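3.2 Cleaning of counter display cases

The second part of the study looked at how small food counters clean the cases in which they show bread and buns. Most written guidance deals with slicers, boards and sinks. The display case gets a line or two, although it stands at the front of the shop and is handled all day. We wanted to know how the work is done on a case that mixes several materials, and which parts of it get the most attention.

The case discussed in this section stands on the counter of a bun shop we call Hepburn. It has a wooden frame, glass panels and one glass shelf, and is cleaned once in the afternoon at 2. Staff at Hepburn use a spray cleaner sold to them as Stekia and a cloth kept for glass. 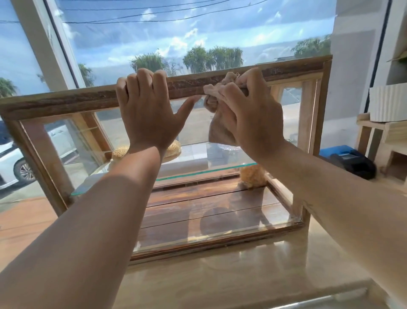
Rough wood is the hardest part of a case like this to keep clean. Grease from hands settles into the grain, and a flat cloth tends to pass over the low spots. At Hepburn the top rail is gone over with the cloth bunched up, one hand holding the rail while the other presses the cloth into it a short distance away. The sesame buns stay inside while this goes on, one on the shelf and another on the floor of the case. Fraser Tennant, who has run the counter for eight years, told us that he would prefer a sealed rail but likes the look of the old timber. A coat of oil goes on every April.

Glass was treated differently from wood at all the counters we visited. Panels were sprayed and wiped, and staff checked them against the daylight before putting the cloth down. Cases placed in front of a window, as at Hepburn, show smears more clearly than cases against a wall. They also gather more dust on the side facing the window, and that side is awkward to reach. At the counter we call Skirkano, the case had to be pulled forward before its rear panel could be cleaned, and this was left to the end of the week. 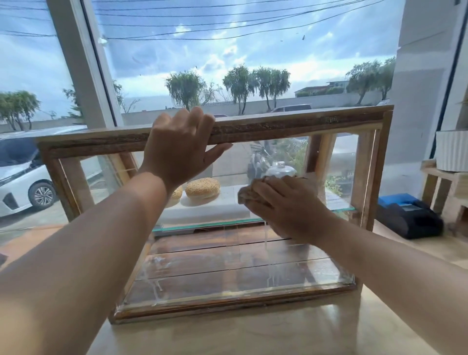 Should the food be taken out before the glass is sprayed? The safest course is to remove it, or to put the cleaner on the cloth and keep the spray away from the case. Written instructions at the counters were unclear on this point. The sheet used at Skirkano said only that food should be "protected", and staff read this in different ways - some covered the buns, others moved them to a tray at the back.

The inside of a case takes longer than the outside. The shelf divides the space, so the lower compartment has to be reached with a bent wrist, and the corners where glass meets wood collect seeds and crumbs. The case at Hepburn holds some 600 ml of loose crumbs and seeds by the end of a busy month, according to Tennant, who empties them into a measuring jug before the monthly wash. Seeds that get between floor planks were the most common complaint. A soft brush with a narrow head, sold as the Gikar, had been tried at one counter and dropped in favor of a folded card.
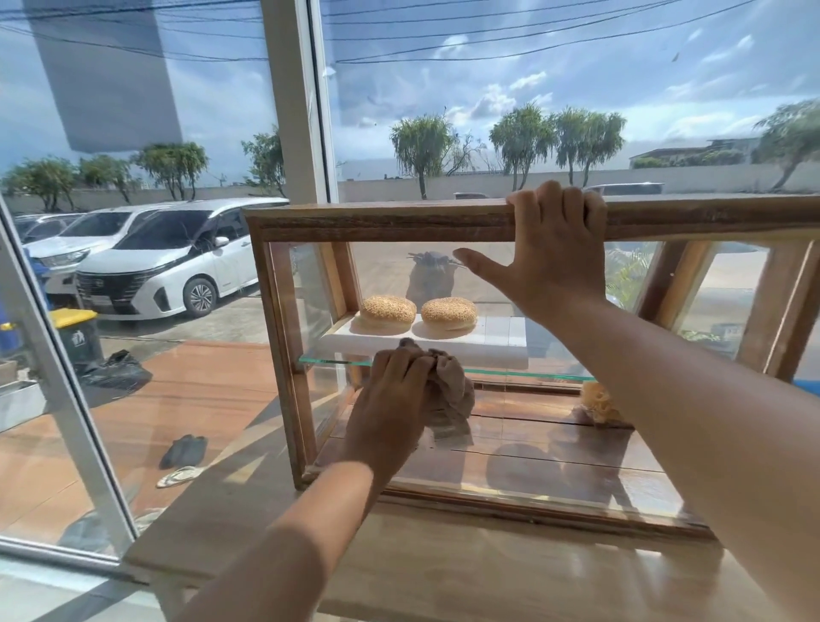 Figure 29. Wiping the inner surface of the lower compartment, with two sesame-seed buns on a white slatted board on the glass shelf.

Cases with removable shelves were easier to clean than those with fixed ones, but staff did not always take the shelf out. The reason given most often was the lack of a clear place to put it down. Counter space beside the case is usually taken up by the till and packaging, and a glass shelf leaned against a wall is easily knocked. Where a rack had been fitted under the counter, the shelf came out at every full wash. We return to the question of counter space in Section 4, together with the cost of fitting such a rack.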